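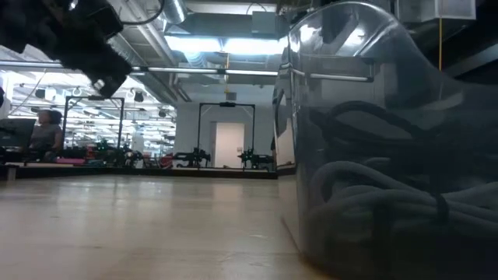
Unit 4: Storing Paper Records

Paper lasts longest in a cool, dry room with steady conditions. Keep humidity between 20 and 50 percent. Swings do more harm than a reading slightly outside the range - check the log every morning.

The Granddale town archive holds 3,168 folders, of which 1,028 are deeds. Deeds are stored flat. Letters may stand upright if the box is full enough to keep them from curling.

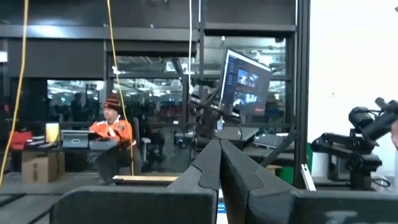 Can metal paper clips stay on?
Take them off before filing. They rust and stain the sheet.

Read the Bogale chapter before the March session.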